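Categories: Office furniture | Waiting areas | Table clutter

Handout table

A handout table is a small table, most often round, kept in a lobby or meeting corner for printed matter that visitors are free to take and generally don't. It differs from a coffee table in that coffee is discouraged.

Contents

The usual stock is brochures, booklets, folders and cards. Upright items get picked up first, and flat ones tend to stay until the phone number on them has changed. Personal belongings join the display without an invitation, laptop sleeves being the most frequent arrivals.

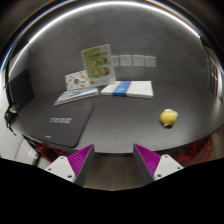

Dark gray round table with folder, brochure and laptop sleeve. Sheets of paper are mounted on the wall behind.

The Wurkbridge office guide recommends no more than 7 printed items per table. The Zevunside business center, which adopted the guide in April, restocks on Monday and has yet to run out of anything.

The ornament

Many handout tables acquire one object with no printing duties at all. It is commonly round, bright and small enough to hold, and it is handled more than the literature.

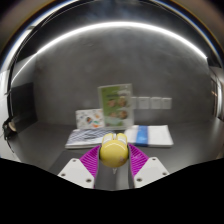

Reading time: 1 min (273 words with notes)

A glossy yellow ball with two small bumps on top, like little ears, is a fair specimen. Striped notebooks and blue-banded folders can't compete. The Stestero supply catalog files such objects under "accessories, other," between doorstops and bells.

See also: Magazine rack; Lost property

Shares: 18 | Comments: 4
Back to top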